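# The wash that wants to run your life

The laundry industry would like you to believe you are doing it wrong. I have spent a good part of the spring reading its advice, and by May I had a folder of it: sort into seven piles, pre-treat everything, never fill the drum beyond 80 per cent, buy a second basket for the things that are waiting to go in the first. A hamper system from Jetitz, with labelled compartments and a lid that closes itself, costs £300. It holds dirty clothes.

I came to all this with a bad attitude and a floor full of socks, so I asked people who wash for a living what they made of it.

Mwanaisha Urio ran the laundry at a small hotel for years and now teaches housekeeping. She was kinder to the advice than I am. Sorting matters, she told me, but two piles will do for most homes: things that might bleed colour, and things that would show it. "After that you are sorting for pleasure," she said. She does her own at 30 degrees, towels excepted, and has never owned a hamper.

On overfilling she was firmer. A hand should fit flat between the clothes and the top of the drum. If it doesn't, take something out. I tried this at home and discovered that I have been running my machine packed like a suitcase since I moved in. My shirts do come out less creased now, which is annoying, as I'd been ready to dismiss the whole thing.

Less convincing is the current fuss about baskets. Gillow sells one in woven willow which is lovely to look at and snags knitwear. Pomik's folds flat, and also folds when you would prefer it didn't, halfway up the stairs. Savita Katiyar, who has tested household goods for longer than she cares to say, uses a cheap plastic one with holes in it. Air gets in, it wipes clean and it can be kicked across a room.

She has a point about the kicking. Most of the effort in laundry is carrying it, and the magazines rarely bother with that. They photograph folded linen on a shelf. They don't photograph the bit where you crouch at the door of the machine, drag out a sheet that has swallowed four pillowcases and try to keep it off the floor.

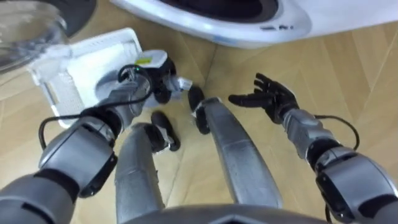

Katiyar's own rule is to put the basket down before opening the door, right up against the machine, and leave it there until the drum is empty. It sounds too obvious to print. Yet I had always gathered the lot in my arms and walked off with it, dropping a sock every couple of yards, and then gone back for the socks.

She also looks inside the rubber seal each time, where small things hide, and leaves the door ajar afterwards. I asked whether she used one of those Muli tablets that promise to freshen the machine. She does not. She wipes the seal with an old cloth and thinks the smell people complain about comes mostly from shutting the door on a damp drum.

I remain unpersuaded by scent beads, by sock clips and by any basket with a lid. The colour-catching sheets I'm undecided on – mine come out faintly grey, and so, to be fair, do my vests. Urio suggested I wash the vests separately for a month and see. I'm two weeks in and they look the same to me.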